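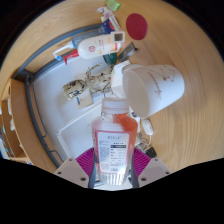 Sheila Heywood wrote in to tell me I was wrong about reading glasses, and that if I only bought one good pair and kept it on a cord around my neck, I'd stop losing them. She's had hers since April and swears by the cord. Well, Sheila, I tried it! I wore it for a whole Saturday, dipped it in my soup at lunch and caught it in the car door on the way to my sister's, and by supper I was back to my old system, which is cheap glasses scattered all over the house – one pair by the phone, one in the bathroom, one in the pocket of every coat I own.
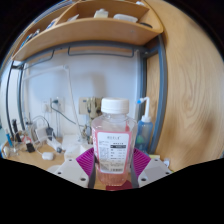

My eyes started going when I was 46, and for a good long while I blamed the lamps. I changed every bulb in the living room before I'd admit it. These days it's the small stuff that gets me, the phone book and the hymnal and the washing instructions on a sweater, and then there are drink labels, with all those rows of tiny print squeezed in above a barcode on something as small as a bottle with a white cap. I hold it out as far as my arm will go, and then I go looking for the pair by the phone. Last night they were in the bread box, and I'm still wondering how they got there.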